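December, 4:40 pm

Grellport fittings came in, 119 of them, nearly all bagged by size for once. Threaded ends on the white pipe – went with tape, 2 wraps, Leen Ghanem says more but then teh collar binds. Daher shelf is full, rest of the box is under the bench.

Need from Rastitz: more caps, more tape, the long ruler back.

Pipe upright again tomorrow, thread end down. Check the ridges for burrs first – did'nt get to it.

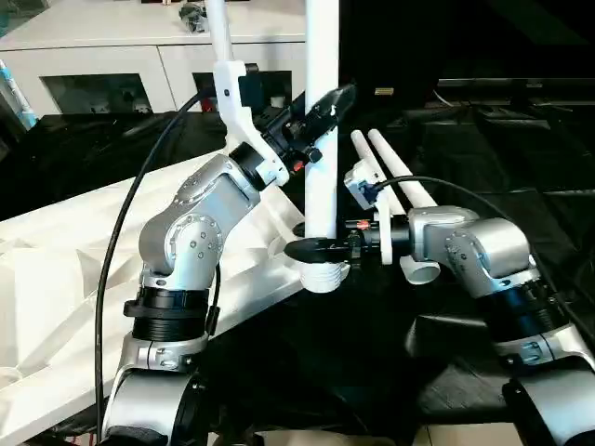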